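Wukora bedroom set, release 2. Maintained by the Flilten student robotics club. Contact: Ebuka Onuoha (recording), Kianoush Safavi (format and tools).

# Wukora

Teleoperated episodes of a two-armed robot working in a furnished bedroom. The set was recorded by club members for the household manipulation entry and is shared so that other student teams can train or test on the same material. Release 2 replaces release 1, which had a clock fault in the wrist streams and should be deleted.

## Contents

| Item | Value |
|---|---|
| Episodes | 274 |
| Held-out episodes | 60 |
| Maximum episode length | 100 seconds |
| Views per episode | left wrist, right wrist, head |
| Control | teleoperation, one operator |
| Language labels | one sentence per episode, British English |

Episodes are stored one per folder. Each folder holds three video files, a joint log, a hand log and `meta.json`.

```
wukora/
 train/
 ep_0001/
 wrist_l.mp4
 wrist_r.mp4
 head.mp4
 joints.csv
 hands.csv
 meta.json
 heldout/
 tools/
 CHANGES.md
```

## Tasks

Every episode has exactly one task code.

- `duvet_edge`: take hold of the near edge of the duvet and pull it towards a corner
- `pillow_set`: move a pillow to the head of the bed
- `floor_pick`: pick an object up from the floor beside the bed
- `reach_only`: move to a pose above a target and return, no grasp

`reach_only` was added in May after the first training runs. The early policies closed the hand too soon, and there was very little approach data to correct this. In these episodes the hand log should stay near the open position throughout. A few have a small drift in the finger values, which is sensor offset and has been left in.

The task code is what the operator was asked to do. It does not mean that the task was completed. Use the `outcome` field for that.

## Recording

Both arms were driven through Altel, the club's own teleoperation program. The operator stands behind the robot and can see the bed directly. Head video is shown on a laptop but most operators ignored it after their first session.

The robot was brought to a start pose before each episode. The start pose was not identical between episodes and no correction has been applied. If your method needs a fixed origin, use the first row of `joints.csv`.

Lighting was not controlled. Exposure on the wrist cameras is automatic, and the picture can take a moment to settle when a hand passes over white bedding. Fast wrist turns produce blur.

Bedding was rearranged by hand between episodes. Its position is not recorded anywhere apart from the video.

## Log fields

`joints.csv` has one row per control tick, with a timestamp in the first column followed by left arm and right arm positions in radians. Velocities are not stored. Take the difference of positions and smooth it if you need them.

`hands.csv` gives commanded and measured finger positions, scaled from 0 (open) to 1 (closed). Commanded values lead measured values. We train on commanded values, and the baseline in `tools/` assumes this.

`meta.json`:

```
{
 "episode": "ep_0112",
 "task": "pillow_set",
 "label": "put the pillow back against the headboard",
 "operator": "B",
 "outcome": "partial",
 "hands_used": "right",
 "notes": ""
}
```

`outcome` is `done`, `partial` or `failed`. It was set by the operator at the end of the episode and checked against head video by a second member. Where the two disagreed, the second member's value was kept and the notes field says `changed`.

## Loading

```
pip install -r tools/requirements.txt
python tools/check.py wukora/
python tools/preview.py wukora/train/ep_0001
```

`check.py` tests for missing files, unequal stream lengths and timestamps that run backwards. It prints a warning for streams that differ by a single frame. These warnings can be ignored.

`preview.py` needs a display. On a remote machine use `--out preview.mp4`.

The optional Sani loader returns all three views resampled to the control tick. It is slower than reading the files directly and does not yet support shuffling across episodes.

## Known problems

- One room and one bed. Do not expect a policy trained only on this set to work in another room.
- The hand hides the target in many wrist frames, particularly in the last part of an approach.
- Operator A recorded more episodes than all the others together. Operator codes are included so that this can be balanced.
- `hands_used` is missing from some of the early files. Treat a missing value as `both`.
- Labels were written by several people. "Duvet", "cover" and "quilt" all refer to the same item.
- Depth was not recorded.

## Use of the held-out part

Please do not train on `heldout/`. Report results separately for each task code. A single average hides the difference between `reach_only`, which is easy, and `duvet_edge`, which our baseline mostly fails.

## Privacy

Audio was never recorded. Episodes in which a person entered the head view were removed before numbering.

## Sample frames

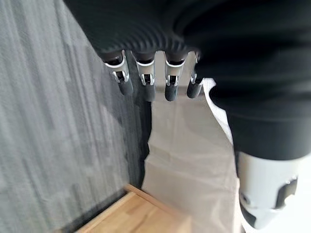
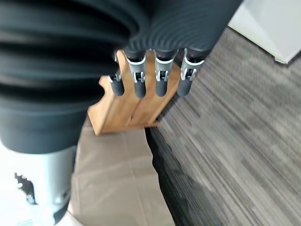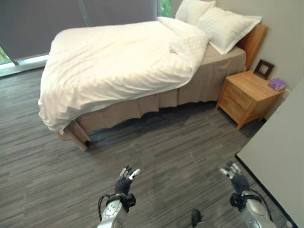

*Wrist view, wrist view, head view. All from the same place; the order is by camera type and not by time.*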